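Going plain (and what the bath taught me)

September 2019

I've been meaning to write this one up for ages, and then the kitchen tap went and ate most of the summer. So. Soap! Or washing, really, because it isn't only soap, it's everything that happens between me and a bathroom shelf.

Those of you who've been reading since the Prokunthorpe days will remember that I used to be a proper products person. I had the shower gel for mornings and the other shower gel for evenings, and a thing in a tub with bits in it that blocked the plughole. When we moved I packed the bathroom last, and it filled two boxes. Two! For one person and a bath I hardly used. I stood there in the hall with the tape in my hand feeling a bit ashamed of myself, and then I carried them both to the car anyway because I'd paid for it all.

The change came from the market at Faselitz, where I'd gone on holiday to walk and mostly sat about eating plums. There was a stall with nothing on it but bars of soap, stacked like bricks, no wrappers, no names. I bought six because they were cheap and because I can't say "just one" in any language but my own. They smelled of hardly anything. A bit like a clean cupboard. I brought them home wrapped in a jumper and the jumper smelled of clean cupboard until November, which I was very pleased about.

Anyway, I told myself I'd use up the bars before I bought anything else, and that was that, I never went back. My hands used to crack every winter, little splits by the knuckles that stung when I peeled an orange. Last winter I had one bad week and that was after I'd scrubbed the oven. I'm not saying it was the soap. I also started wearing gloves to the bus stop like a grown-up. But I'm not changing anything now in case it was.

The thing I got wrong at first was leaving the bar sitting on the side of the bath, where it turned to jelly underneath and stuck fast. I lost most of a bar that way. You do need a dish, and I've become a bit of a bore about dishes. I like them with a rim and I like them see-through, so you can tell when there's a puddle in the bottom and tip it out.

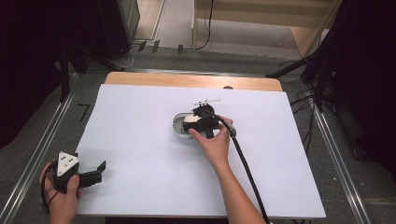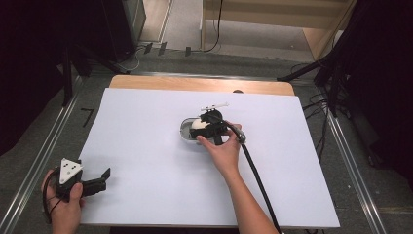 Second thing: let it have a rest. I keep a bar by the basin and another by the bath, and if one's gone soft I swap them over. My mum kept hers in the airing cupboard for months before she'd let anybody use it, and I thought that was one of her oddities, but I've started doing it too and they do last longer. There are currently four in with the pillowcases.

Third thing, hair. I tried. I really did try. I bought a shampoo bar from Utarow, the little shop behind the station that used to do lampshades, and I gave it six weeks and I looked like I'd been dipped in candle wax the whole time. Our water is very hard here and I think that's most of it. People kept telling me to push through, there's a stage, it passes. Mine didn't pass. I went to a christening with a scarf on. So I'm back on a bottle for hair and I've made my peace with it — a big refill bottle, 600 ml, and it does me about a season if I don't get carried away.

What else. Washing-up I haven't managed to change, because I like bubbles and a solid block gives you a sort of grey sulk instead. Floors get a squirt of whatever's under the sink. I'm not a saint.

I did have one wobble in the spring, when I went into Chang for a birthday card and came out with a bath oil that smelled of figs. It was lovely! I used it twice and then I slid the whole length of the bath and banged my elbow, and it's now in the cupboard waiting for a visitor I don't like very much. (Joking. Mostly.)

The Faselitz bars are nearly gone, by the way, apart from the ones I'm hoarding, so if anyone knows a place over here that does a completely plain one, no lavender, no oats, no little flowers pressed in the top, please leave me a comment. I've tried the farm shop and theirs has a rope through it. I don't want a rope. Next time I'll do the post about the kitchen tap, if I've calmed down enough by then.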